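The second phone on the table
By Bouchra Morsy
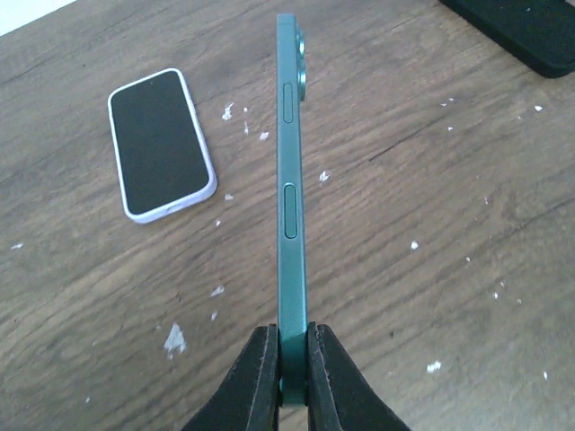 Why I keep two, and why I think you should too

In my flat in Ritstead there are two phones that work. One is green, with two lenses on the back, and it goes with me everywhere. The other one stays at home. When friends visit they ask whose it is, and when I answer that both are mine they look at me as if I had said that I own two front doors. I want to defend the second phone in this essay, and also to say something against the way we are taught to replace the first.

I came to this opinion slowly. When I moved here from abroad, I had one phone and everything was inside it: the bank, the bus ticket, the letters from the landlord, the voice of my mother. In April it fell on the stairs at Sakcombe station, and for four days I was a person without papers. I could not pay the rent, because the bank wanted to send a code to a telephone which did not switch on. I could not ring the bank, for the same cause. In the end my neighbour Driss Hajji lent me his own, and I sat in his kitchen and repeated my date of birth to a machine until a human being took pity on me.

It was a small misfortune and I do not want to make it larger than it was. But I remember very well how quickly it happened.

The drawer

Almost every household I know has a drawer with old phones in it. They lie there with the takeaway menus and the keys that open nothing. People say that they keep them "just in case", but they do not charge them, and they have forgotten the number which unlocks them. When the case arrives, the phone in the drawer is of no use. It is a kind of insurance for which we have lost the policy.

My proposal is modest. Take one of these phones out of the drawer, clean it, charge it, and leave it on a table where you can see it. Remove what you do not need. Put on it the numbers of five or six people, the bank, a map, and a radio if you like the radio. Then use it a little each week, so that it stays alive and you stay used to it.

Mine is my alarm clock and my kitchen timer. It also plays the lessons I listen to when I iron. It has no messages on it at all, and I have found that this is a great comfort in the evening. The green one I put away after nine o'clock.

What the shops tell us

I have nothing against new telephones. The green one was new when I bought it, and I chose it for the colour, which is a poor reason but a true one. I like to look at it from the side. The buttons are made so flat in the edge that they are almost only an outline, and the green continues over them and over the rings of the lenses too. Somebody took care over this narrow strip, which most owners cover with a rubber case on the first day and do not see again.

What I object to is the exchange. In the shop on Plusberg Road the young man offered me 18 pounds for my old phone, on the condition that I left it with him in that moment. The new one cost 523 pounds. He presented the 18 as a gift. I asked him what the old phone would cost me if I wanted to buy one exactly like it, in the same state, from his own glass cabinet, and he went to look and came back less cheerful. It was 100.

I do not accuse him of anything. A shop must live, and he was polite. But between 18 and 100 there is a lesson about who knows the value of a used thing, and it is usually the person who is not in a hurry. I put the old phone back in my bag. Later I paid a repairer, Omid Soltani, to change the battery, and he did it while I drank a coffee next door.

The objections

My cousin Youssra El Sherbiny, with whom I argue about most matters, says that all of this is only hoarding with good manners. She says that two phones mean two things to charge, two things to worry about and two things for a thief. She has one phone and a paper notebook, and I must admit that she knows more telephone numbers from memory than anybody in the family.

There is also the question of safety. An old phone stops receiving updates after some years, and then it should not be trusted with a bank. I take this seriously. When mine comes to that day I will remove the bank from it and keep the clock and the radio. A thing can be retired from one duty and still do another, as we permit with towels and with winter coats.

The strongest objection is a different one, and I have no full answer to it. If I have a working phone which I do not strictly need, then somebody else could be using it. There are people arriving in this town, as I arrived, for whom it would be the first phone and not the second. The advice centre on Belkadi Street accepts them, with the charger if you have it. I gave them one last winter, from the bottom of my own drawer, and I was ashamed at how long it had been lying there.

So perhaps I should put my rule in this order. Keep one to carry and one at home, both charged. Everything beyond this number should leave the house while it still works, and not in ten years, when it can only be melted.

A small habit

On the first morning of each month I put the two phones beside each other on the table and do the same dull tasks. I wipe them. I look whether the important numbers are the same on both. I ring one from the other, and I let it sound three times, and then I make breakfast.

Driss has started to do it too, after he saw me. He complains that his second phone is ugly and that the glass has a scratch. I told him to leave it with the glass facing down, and he said that the back is worse.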